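How an electric oven gets hot

An electric oven has no flame inside. It heats food with metal parts called elements. An element is a tube with a special wire running through it. Electricity finds it hard to pass through this wire, and the wire gets hot as a result.

Many ovens have one element at the bottom and one at the top. The bottom one does most of the baking. The top one is the grill.

A part called a thermostat measures the temperature. If you set the oven to 218 °C, the thermostat switches the element on until the air reaches that point, then off again. When the air cools a little, it switches back on. This goes on until the cooking is finished.

The coil rings on top of a cooker work in the same way, but they touch the pan directly. A large ring may use over 2000 watts — far more than a lamp.

An oven door folds down on hinges at its lower edge. Opening it lets hot air out, and the element must then work again to replace it. The door and the rings can stay hot after the cooker is turned off, so ask an adult before you go near them.

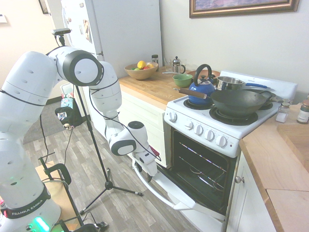
A white electric stove with its oven door open. The blue kettle is on the left front coil ring.

Word to know
Element: the part of a cooker that turns electricity into heat.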